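Sorting out the soup station this week. Posting as I go so I have it written down somewhere.

Background: we do a soup lunch out of a rented hall kitchen, 48 seats, one sitting. For years the bowls and spoons came to the line in whatever was clean. I want one setup that stays the same every time.

Bowls in the big white bin, spoons in the olive tub, tray to the right.

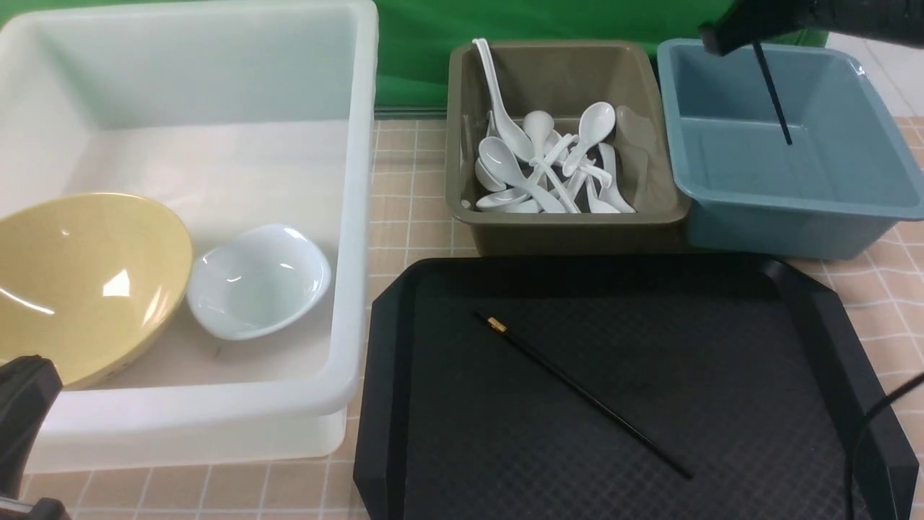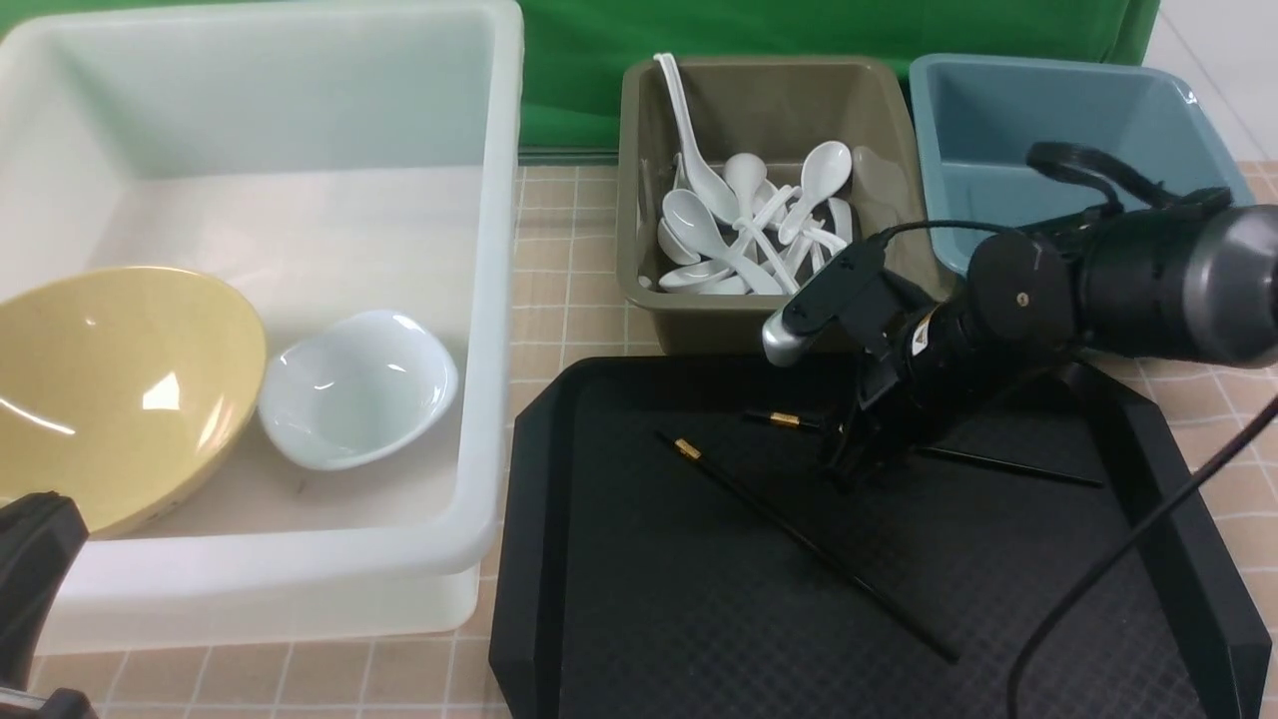
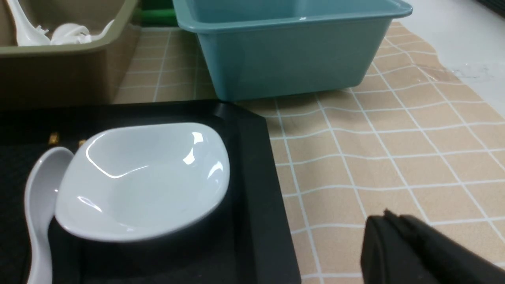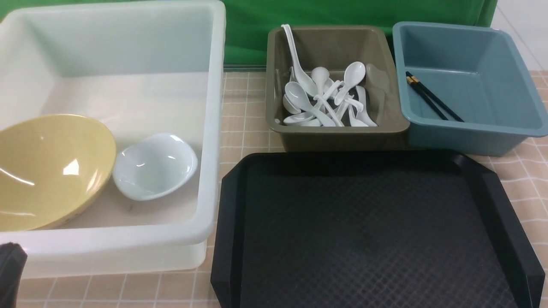

The rule I'm settling on is one bowl and one spoon per tray, set at the station before anyone lines up. People carrying a bowl in one hand and hunting for a spoon with the other is how we got soup on the floor in July.

Spoons are the white soup spoon kind. I like them for broth. They hold more than a regular tablespoon and they don't scrape. They also don't nest well when you drop them in, so the tub looks fuller than it is.

I tried standing them up in a tall jar first. Worked for the first dozen, then the handles locked together and pulling one out brought up three. A wide, low tub is better. You can see what you're grabbing.

On bowls: we have two sizes and I've stopped trying to match them. The larger ones are for noodle soup, the smaller ones for anything thick. The lentil one fills people up faster than you'd think.

Ladle question from yesterday. Ours holds 500 ml to the brim, so a bit under that in practice. One ladle for a large bowl, a little over half for a small one. Mark the ladle with a strip of tape if you have new people serving.

Somebody asked about weight. A large bowl from the Clevel set is 760 grams empty. Add soup and you're carrying a fair amount on one tray, so two hands on the tray, always.

The Flovis bowls are lighter but they chip at the rim. I check them with a fingertip when they come out of the rack. Any rough spot and the bowl goes in the box for plant saucers.

Washing: spoons soak first. Starch dries in the curve of the spoon and no amount of spraying gets it off later. Ten minutes in hot water with a little soda and it wipes away.

Dry them all the way before they go back in a tub. Stacked damp, they stick to each other and smell by the next lunch. I lay them on a towel overnight, face down.

I'm also labeling the tubs on the short side, where the label doesn't get rubbed off when you lift them. Plain masking tape and a marker.

Next thing to fix is napkins. We buy them in packs of 1000 and the open pack lives on a windowsill. It needs a lid.

Will post the full list of what goes in each tub once I've run one lunch with it.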